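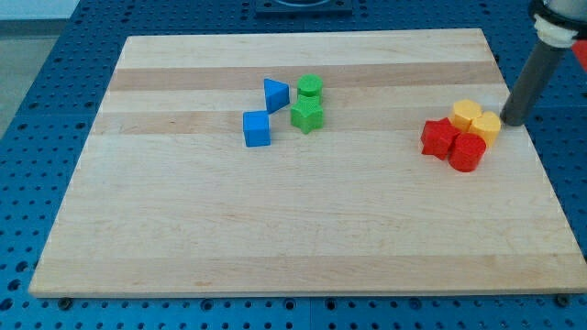

Last edited in March, 4:40 pm · Viewed 1,100 times

Drawing & Dry Media > Paper

Does expensive paper really make a difference for colored pencil, or am I being sold something?

Posted by Constanza Pereyra

I've been drawing with colored pencils for a couple of years, mostly birds and some still life. I use whatever sketchbook is on sale. Lately every tutorial I watch tells me my problem is the paper. Not my layering, not my pressure, the paper. And then there's a link to buy the paper.

The one that keeps coming up is the Lumley Smooth pad. It's $40 for the size I want, which is more than I paid for my pencils. The cover says "100% cotton, archival, accepts unlimited layers." I don't believe anything accepts unlimited layers. I also don't see what archival gets me when most of my drawings end up in a drawer.

My problem, such as it is: after four or five layers the pencil starts to skate. The surface goes shiny and new color either won't stick or comes off in little crumbs. I use Zalton pencils, the ordinary wax kind. The sketchbook says "heavyweight" on the front and gives no number anywhere.

I'm not looking to be told to invest in myself. I'd like to know whether somebody has used both cheap and expensive paper with the same pencils and seen a difference that would still be there if you covered up the label. Also whether there's a cheap way to test this before I buy a whole pad of the stuff.

Lorne Beaulieu

Yes it matters. Buy the best you can afford. I switched to Lumley and never looked back, my work improved overnight. Cheap paper has acid in it and will turn yellow. You get what you pay for.

 Comment by Constanza Pereyra: Improved how, though? Did you change anything else at the same time?

 Comment by Lorne Beaulieu: Well I did get new pencils that month too. But it was mainly the paper.

Oliwia Malinowski
(marked as most helpful)

I was as suspicious as you are, so I did a test a while back. It wasn't scientific and I wouldn't bet money on it, but it's more than the pad manufacturers have shown me.

I cut strips from four papers: the Lumley, a student pad from Anum, a hot press watercolor sheet by Beneš, and the back of an office calendar. I wrote the name on the back of each one in pencil and shuffled them face down before I started. Then I flipped them over one at a time and laid the same blue over the same yellow, light pressure, turning the strip between layers, until I couldn't get any more color to go on.

The calendar gave up at three layers. It was shiny to begin with, so no surprise there. The Anum pad got to six before it started to skate. The Lumley got to nine. The Beneš watercolor paper also got to nine, and I could maybe have pushed it further, but by then my hand was sore and I'd stopped being fair about it.

So there is a difference, and I could feel it. I could not have told you which of the last two was which. The Beneš cost me a good deal less, since I bought one big sheet and tore it down into small pieces instead of paying for a pad with a glued edge and a nice cover.

On the claims:

"100% cotton" is about what the fibers are. It tells you something about how well the sheet will hold up to erasing and to years in a drawer. It doesn't tell you how much tooth the surface has, and tooth is what your pencil is grabbing. You can have a cotton sheet pressed so smooth that it fills up quickly.

"Archival" is used very loosely on pad covers. If it says acid free and buffered I take a little notice. If it only says archival I ignore it. For drawings that live in a drawer I wouldn't pay extra for either.

"Unlimited layers" is nonsense. Wax builds up and sooner or later you're drawing on wax.

"Heavyweight" with no number means nothing to me. Weight isn't texture anyway. I have a thick pad here that's slick as a plate.

Before you spend anything, try your current sketchbook with much lighter pressure. I mean so light it looks like you're wasting your time. I got two extra layers out of the Anum pad that way, for free. If you burnish early (pressing hard to blend the white specks out) you flatten whatever tooth there was and no paper is going to save you.

If that doesn't get you far enough, buy a single sheet. Most art stores that sell watercolor paper will sell you one loose. Tear off a corner, do the same bird's wing on that and on your sketchbook, and look at them the next day from across the room. If you can't see it from there I'd keep the money.

 Comment by Constanza Pereyra: This is the kind of thing I was after, thank you. Tried the light pressure on Friday and got to seven on the sale sketchbook, which I'm a bit annoyed about. I'll still get a loose sheet of the Beneš and compare. Did you use hot press or cold press?

 Comment by Oliwia Malinowski: Hot press. Cold press has more tooth but you'll be filling in bumps all evening, and for feathers I think you'd hate it.

 Comment by Brenda Painemal: I do like cold press for backgrounds, for what it's worth. Leaves are fine on it too. Not small birds.

Fabian Grabner

One thing to add. Check which side of the sheet you're on. Some papers have a different texture front and back, and pads don't always say. I had a Lumley pad with 38 sheets in it and to me the backs were noticeably grabbier than the fronts, so for half the pad I was drawing on the wrong side for what I do. Might have been that batch – I haven't bought another to find out, at that price.

I'd also wonder about the pencils. Waxy ones skate sooner than oil-based ones in my experience. Borrow one oil-based pencil in a color you already use and put it over your shiny patch. If it sticks, you have your answer for the price of one pencil.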